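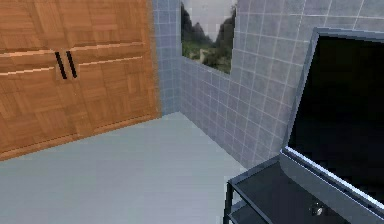

Figure 1. Simulated room from the Tarkdale set: wardrobe, television on its stand, tiled walls.

Handout 4: Collecting demonstrations in simulated rooms

Reading for this session: course notes, chapter 3, up to the section on action spaces. Bring your answers to the April problem sheet if they have not yet been marked.

1. Scope

A policy trained by imitation learns from recorded examples of a task being done. The quality of these recordings sets a limit on what the policy can do, and a change of network seldom makes up for a poor set. This handout covers how the examples are gathered in simulation, what is stored with each one, and how they are checked before training. Gathering on real arms is left to Handout 6.

The rooms used in the course come from Tarkdale, a set of furnished interiors. Recording is done with Prasari, which runs the simulator, reads the operator's controller and writes the files. You will need both installed before the practical.

2. Terms

Scene: a room with its furniture, fixed before recording starts.
Episode: one attempt at one task, from reset to stop.
Step: one pair of observation and action within an episode.
Fixture: furniture that does not change place between episodes, though parts of it may move.
Operator: the person driving the arm through the controller.

The words "demonstration" and "episode" are often used as if they meant the same. In these notes a demonstration is an episode that has passed the checks in section 6. A failed episode is still an episode and is still kept.

3. Choosing and setting up a scene

The room in Figure 1 is used for the door-opening task. The wardrobe has two doors with a black bar handle on each side of the central seam. The handles are close together, so the instruction must state which door is meant. "Open the wardrobe" is not accepted as a task string. Use "open the left wardrobe door" or "open the right wardrobe door", with left and right taken as seen from in front of the wardrobe.

Before recording, look at the room through every camera that the policy will use. A view that takes in the handles at reset may lose them once the arm has come forward. Move the camera before the first episode, never part way through a set. If it has to be moved later, start a new set under a new name.

Backgrounds also need thought. A tiled wall gives a regular grid with many strong edges, and a policy can learn to locate itself from the grid instead of from the door. The landscape in the opening on the back wall carries the same risk. Neither is a reason to reject the room. Both are reasons to vary wall texture and backdrop between episodes, using the settings in Prasari under Scene > Surfaces. The glossy television screen should be checked under each lighting preset, as reflections are drawn differently by the two renderers.

4. What to vary

Vary one group of settings at a time and note the group in the log. For the door task the groups are:

Start pose of the arm, drawn from the box given in the task file.
Camera position, shifted within the limits given there.
Light direction and strength.
Surface textures on walls, floor and furniture.
Starting angle of the door, from shut to slightly open.

Do not vary the handle shape in this exercise. It belongs to the held-out test, and any change to it during collection makes the test worthless.

Operators vary too, whether or not this is planned. One will pull straight back, another will hook the bar and swing. With few episodes and mixed habits the policy may average the two motions and miss the handle. Agree on one approach per door and write it in the task file. A second approach may be added later as a labelled group.

5. Recording

5.1 Load the scene and check the task string.
5.2 Reset. Wait until joint speeds read zero.
5.3 Start recording, then begin to move. A short still period at the start is allowed and is trimmed by the tool.
5.4 Carry out the task at an even pace. Do not stop in mid-motion to think; long pauses teach the policy to pause.
5.5 When the door has passed the target angle, hold for 2 seconds and stop.
5.6 Mark the episode as success, failure or void. Void is for faults in the software or controller only.

Each pair of students records 300 episodes across both doors, split evenly. Take a break after every 12 episodes. Tired operators produce late grasps and overshoot, and these are hard to find afterwards from the success label alone.

Every step stores the camera images, joint positions, gripper opening, commanded action and simulator time. Door angle is stored as well, for checking only. It must not be passed to the policy, which would have no such reading on a real arm.

6. Checks

Run the checker on the whole folder. It reports missing steps, clock jumps and actions outside the limits. Then replay a sample by eye. Replay from the stored actions and not from the stored states: a state replay will look right even when the actions have been saved one step late, a fault that has occurred in this course before.

The class set from the previous run held 3058 episodes after voids were removed. Duplicates were found in it where a folder had been copied twice under different names. The checker now compares file contents, but name your folders properly all the same.

Split training and validation data by session, so that all episodes from one sitting fall on the same side. A random split over steps puts near-identical images in both parts and gives a validation error that means very little.

7. Exercises

7.1 Record your share of the episodes and submit the log with the data.
7.2 Train the baseline policy, Rinaldi, on left-door episodes only. Report its success rate on each door and explain the difference.
7.3 Repeat with textures held fixed. Compare the results under a wall texture absent from training.
7.4 Shift the stored actions by one step and train again. Describe the effect on the final approach to the handle.

Submit to the Hanora server, in the folder for your pair. Logs must be plain text.

Handout last revised 17 September 2021.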